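Harawira House Refit: progress to 1st May
Prepared for Angus Ngata, Gellgate
From Coralie Merrick

Angus, you asked for one page and no adjectives. I can manage the page.

Of the 51 pieces on the furniture list, 22 are in and signed for. The sofas came in February, on the day we were told to expect lamps. The lamps have since become a matter of faith. Three chairs went back to Plandasell with the wrong legs, and Ebony Ormsby is chasing the credit note with more cheer than I could manage.

Ground floor lounge: the marble is polished and has kept its shine so far. Hatem Hajji wants rugs. The budget wants Hatem to stop asking.

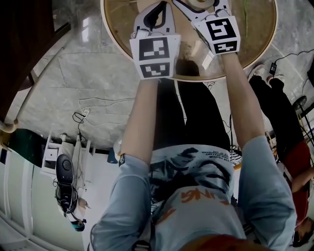 Tables were the item you queried, so I'll take them slowly. We swapped the square ones for round after Huia Pryor walked into the same corner twice in a morning. The amber see-through top with the tan rim is the one I'd keep for the lounge, as it sits well against the gray floor and its white veins. It also shows whatever gets left on it, down to a bit of green stem, so please allow for more cleaning cloths than the last forecast did.

Cables are still running loose over the marble. Gongate has quoted for floor channels, and the quote is attached. I suggest you read it sitting down.

Spending is 3 percent over, all of it delivery charges. I need your yes or no on the channels before we order anything else for that room.

Coralie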